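Chapter 5
Learning to Grasp from the Wrist View

What this chapter covers

5.1 Why the wrist view is hard
5.2 The Idby task set
5.3 Collecting demonstrations in simulation
5.4 Training the policy
5.5 Results and failure cases
5.6 Moving to hardware
Summary, Exercises, Further reading

Before you start

You should be comfortable with coordinate frames and hand-eye calibration from Chapter 2, and with the behavior cloning loss from Chapter 4. The code for this chapter is in the folder ch05 of the course archive. You do not need a robot. Everything through Section 5.5 runs in the simulator, and Section 5.6 can be read without doing the hardware lab.

Introduction

In Chapter 4 we trained a policy from a single fixed camera. The camera stood back from the table and saw the whole workspace, the arm, and the object at the same time. The policy learned to bring the gripper to the object, and on open tables it did this well. It did much worse when we put the object next to a wall or under a shelf. The arm got in the way of the camera during the last part of the reach, and the policy had to finish the motion with almost no useful picture of the object.

One common fix is to add a second camera on the wrist, looking out along the fingers. A wrist camera moves with the gripper, so the arm rarely blocks it. As the gripper gets closer, the object takes up more of the picture, and small errors in position become easy to measure. Many labs now use a wrist camera by default, often with a fixed camera as well.

The wrist camera brings its own problems. This chapter is about those problems and about one method for dealing with them, which we call view-gated cloning. The method was first tried on a set of simulated household tasks built at the Urnitz lab, and the same tasks are used here so that you can compare your numbers with the ones in the text.

5.1 Why the wrist view is hard

Think about what a fixed camera gives a policy. The background is the same in every picture. The table edge is always in the same place. If something changes between two pictures, it is almost always the arm or the object. A network can learn to ignore the rest, and it usually does so early in training.

None of this holds for a camera on the wrist. When the wrist turns, everything in the picture turns except the gripper. Two pictures taken a moment apart can look completely different even though nothing in the room has moved. The network has to separate its own motion from the state of the world, and it has to do this from examples in which the two are mixed together.

There is a second problem, and in cluttered rooms it is the larger one. A wrist camera often has nothing useful to look at. While the arm travels, the camera may point at the floor, a wall, or the side of a cabinet. When the gripper works below a large flat surface, that surface can fill most of the view. We call such pictures low-content views. A person looking at one may be unable to say which piece of furniture is in front of the gripper, or how far away it is.

The gray panel overhanging both fingers in the view below reads as the underside of a tabletop or a thick board. The fingers are open, and the gap between them shows only dark red floor and the lowest corner of the panel. There are strong edges in this picture, such as the diagonal line where the panel meets the pale surface on the right, but no edge tells the policy where to close the gripper. 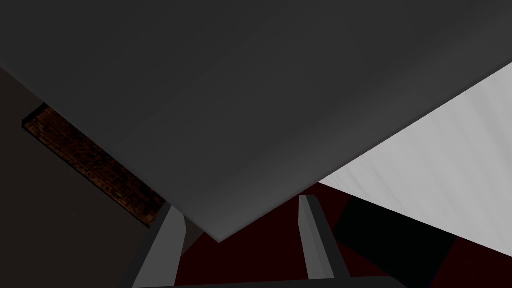

5.2 The Idby task set

The Idby set has 13 tasks. All of them take place in simulated rooms with plain furniture, and all use the same arm with a two-finger parallel gripper. The rendering is simple. Surfaces have flat shading or a basic texture, and there is no motion blur. This makes the pictures cheap to produce, and it also removes some of the cues a real camera would pick up, such as fine scratches and dust on a table. Keep this in mind when you read the results. A low-content view in the simulator is often lower in content than the same view would be on hardware.

The tasks fall into two groups. In the open group, the object can be reached from above with nothing over it. In the covered group, the object is under, behind, or inside something, and the gripper has to pass close to a large surface to get to it. Typical covered tasks are picking up a block from under a table, pulling a tray from a low shelf, and taking a cup from the back of a cabinet.

Each task has a start region for the gripper and a start region for the object. Both are sampled fresh at the beginning of every episode. The furniture is moved as well, within limits given in the task file. A policy that simply plays back one memorized path will fail on most episodes in both groups.

An episode counts as a success if the object is held above its release height when time runs out. There is no partial credit. Contact between the arm and the furniture is allowed up to a force limit, and an episode that goes over the limit is stopped and counted as a failure.

5.3 Collecting demonstrations in simulation

We collect 300 demonstrations per task. A person drives the gripper with a six-axis hand controller and sees both camera views on a screen. The simulator records the two pictures, the joint angles, the gripper opening, and the commanded motion at every control step.

It is tempting to clean this data. When students first look through the wrist pictures, many of them want to delete the ones that show nothing but floor or furniture. Do not do this yet. Those pictures are part of the path the gripper takes, and a policy that has never seen them will meet them for the first time when it is running. In our tests, removing low-content views from the training set made the covered tasks worse.

The trouble is that leaving them in and doing nothing else also hurts. The commanded motion still has a value at those steps, and the loss asks the network to predict it. If the picture does not contain the answer, the network finds some other pattern that fits. It may tie the shade of a table to a left turn, for instance. The training loss goes down, and the learned rule breaks as soon as the table is moved.

View-gated cloning keeps every picture in the training set and changes how much the policy depends on each one. The network has three inputs: the fixed view, the wrist view, and the joint state. Each view goes through its own encoder. A small gating network then reads both encoded views and the joint state, and gives out one number between zero and one for the wrist view. The encoded wrist view is multiplied by this number before the policy head sees it. With the gate near zero, the policy acts almost entirely on the fixed view and the joints. With the gate near one, the wrist view comes through in full.

The gate is not trained from labels. Nobody marks pictures as useful or useless. It is trained by the same cloning loss as the rest of the network, plus a small cost on keeping the gate open. The cost matters. Without it the gate tends to stay near one everywhere, and the method turns back into ordinary two-camera cloning.

A few points about data handling before you begin the lab:

Store the wrist pictures at the size they were rendered. Shrinking them before storage saves space, but you will want the full size in Section 5.5 when you look at failures.

Do not flip the wrist pictures left to right as a form of augmentation unless you also mirror the fixed view, the joint state, and the commanded motion.

Keep the gripper in the picture. Some students crop out the bottom of the wrist view to remove the fingers. The fingers give the network a fixed reference when everything else is moving, and they show how far the gripper is open.

Split by episode, never by picture. Neighboring pictures in one episode are nearly identical, and a random split over pictures will put near copies in both the training and the test set.

Lab 5.A: Looking at your own data

Load the sample episodes for the task "block under table" and play the two views side by side. Pause whenever you could not choose the next motion from the wrist view alone, and write down the step number. Then do the same for the fixed view.

Plot both lists of steps on one time line. In most covered episodes you will find a stretch where the fixed view has lost the object and the wrist view has not found it yet. The Ofori notes call this the blind stretch, and we use the same term. Save your plot. You will need it in Section 5.5, where you lay the trained gate values over it and check whether the gate opens where you would have opened it.

Lab 5.B: A first baseline

Train the policy from Chapter 4 on the same task with the wrist view joined to the fixed view and no gate. Use the settings in the file baseline.cfg and run 500 test episodes. Record the success rate and keep the videos of the failures. Sort them by whether the gripper failed before, during, or after the blind stretch - the sorting is slow work, and it is worth doing by hand at least once.

Readers using the Edolville version of the simulator should set the contact force limit in the task file before running either lab. That version ships with the limit turned off, and the success rates will come out too high.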